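Stirnham Community Kitchen – Soup Night Planning Group
Minutes of the June meeting

Chair: Marichka Bilyk
Minutes approved by the group as circulated, with one spelling fixed.
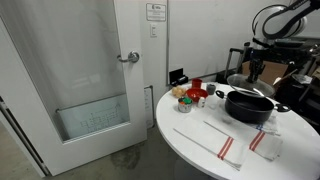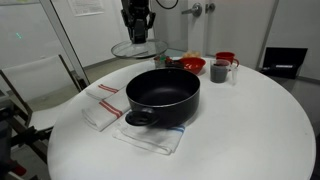 The round table with the big black pot and the striped towels

Stirnham, June

1. Opening
Marichka opened the meeting at 6:40 p.m. and thanked everybody for coming out in the rain. The last soup night was our best yet! The Pylypenko family sent a lovely card, which was passed along the row and is now pinned up by the pantry door.

2. Last month's action items
The stove knob has been replaced. The spice shelf has been relabeled, and the new labels are wonderful (big print, and they stay on when the jars get splashed). The sign-up sheet for bread is still missing its second page. Carried over.

3. The pot
Long and happy discussion. Everyone who has cooked with the black nonstick pot likes it very much. It's deep enough for a full batch of borscht, nothing has stuck to it so far, and the glass lid means we can check on things without letting all the steam out. Marichka reminded us of the house rules for nonstick: no metal spoons, no scouring pads, and no stacking other pans inside it.
A second pot of the same size was proposed so that we can run a meat soup and a vegetable soup side by side. Arnlow has one listed that should fit our burners. Agreed in principle, pending a measurement of the back burner.

4. Towels
We are all in favor of the striped towels. The proposal was to give the colors a job: blue stripes go under hot pots, red stripes are for drying dishes. It's easy to remember and easy to explain to a new helper in one breath. Agreed with real enthusiasm. A question was raised about what to do when the blue ones are all in the wash. Answer from the chair: use a trivet, we own plenty.
Towels go home for washing with whoever closes up, and come back folded. Please skip the fabric softener – it makes them push the water around the plate.

5. Table layout
We talked through how the round table should be set up for serving. The pot goes near the front, where the ladle can reach it, with its towel underneath. Red bowl and red mug toward the back, so no one is leaning across a hot pot for them. Seasonings stay together in one cluster. Two people felt strongly that the salt should be on the serving side, and two felt it should stay with the cook. Left open for a trial at the next soup night.
The measuring cup should be rinsed straight after use and put back on its hook. Stock left in it overnight is no fun for the morning group.

6. Recipes
Next time: beet soup, and a lentil soup from Skeduris, the bakery on the corner, who have kindly shared the version they make for their own staff lunch. It's so good. The recipe card calls for 445 grams of red lentils and 600 milliliters of stock for the first cooking, with more stock to follow. We'll test it at half size first, and anyone who wants to taste is very welcome.
Dill was discussed. There will be dill, in a separate dish.

7. Lid storage
Short item. Glass lids have been going on top of the fridge, which is too high for several of us. A rack inside the left-hand cupboard door was suggested and liked. Someone is to bring a tape measure.

8. Any other business
The cupboard under the sink needs a proper clear-out. It will be done before the next soup night, with music.
Please bring jars with lids for leftovers. Wide-mouth ones are best.

Action items
Measure the back burner and write to Arnlow – Marichka
Find or reprint page 2 of the bread sheet – pantry team
Half-size lentil test – cooking team
Measure the cupboard door for the lid rack – whoever gets there first with a tape

Meeting closed at 7:55 p.m., followed by tea and the rest of the poppy seed roll.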